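Eleven points to love, and other news from the Hamel ladder

11/21/23

I lost to Wanda Kwiatkowski again. For those new to this blog, that sentence could run as the header and save me a lot of typing.

We play squash, or a thing close to squash, on the two courts behind the old swimming pool at Hamel. The office ladder started in July, when the weather was lovely and signing up for an indoor sport made no sense to anyone. I put my name down at number 10 out of 20, on the theory that the middle of a ladder is a modest place to stand. I am now at 17. Clotilde Huet, who runs the ladder, lets you challenge anybody up to three places above you, and you have two weeks to get the match played before it lapses. I have let four lapse. They were my best results of the autumn.

Wanda plays left-handed and doesn't run. I want to be clear about the second part. She stands in the middle of the court like a person waiting for a bus, and the ball comes to her. I do the running for both of us. At the end of the first game (eleven-four) my shirt was a different color and she asked if I wanted to open a window. There are no windows on court two.

The second game was eleven to love. I had a plan for that one. Valentin Rolland had told me over lunch that lefties hate a high serve down the backhand side, and he said it with such confidence that I wrote it on my hand. What he left out is that the ceiling on court two is lower than you'd think, with a heating duct across it. I served into the duct three times. The duct was the only thing on the court I hit cleanly.

Third game, eleven-seven. I'd like this on the record. Seven! One of them was a let that she gave me out of pity, and two were off the frame of my racket, but I counted them all and slept well.

A word about the racket. It's an Evton that I bought secondhand from Jérémie Pruvost when he gave up squash for cycling, and it came with a smell and a grip the color of old gum. I've since regripped it twice. The first time I wound the tape the wrong way and it unpeeled in my hand during a rally against Archie Dunbar, who kept playing while I trailed a yard of it around the court. Archie won that point and, I believe, the next nineteen.

Archie, by the way, is now second on the ladder and unbearable. He has bought goggles. He has started saying "length" as if it were a complete thought. You'll be at the coffee machine and he'll nod at you and say, "Length," and go back to his desk. The annoying thing is that he's right. I watched him play Valentin last week and every ball died in the back corners, and Valentin (who is younger than both of us and owns proper shoes) spent forty minutes with his nose against the back wall.

So I have been practicing alone, at lunch, hitting straight drives down the right-hand side. You're supposed to see how many you can land behind the service line without a mistake. My record is 10. Wanda's is 64, which I know because I asked, and I should learn not to ask.

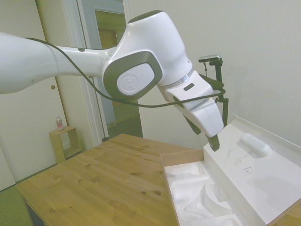

White robotic arm above an open box on a table

Anyway, the winter round. Clotilde has redrawn the ladder into two boxes, top half and bottom half, and everyone in a box plays everyone else before the holidays. I'm in the bottom box with two people from accounts I've never met and a man who has written "knee" next to his name and nothing else. I like my chances against Knee. I also liked my chances against Wanda, so take that as you will.

Court fees are going up a little and you now have to bring your own balls, one yellow dot, please, as the double yellows don't bounce at all when it's this cold back there. If you borrowed the spare racket with the blue strings, Clotilde would like it back. She asked me to put that in twice. If you borrowed the spare racket with the blue strings, Clotilde would like it back.

My first box match is against one of the accounts people, court one, no duct. I've washed the ink off my hand and bought new socks. Score to follow, unless it's eleven to love, in which case I'll write about the socks.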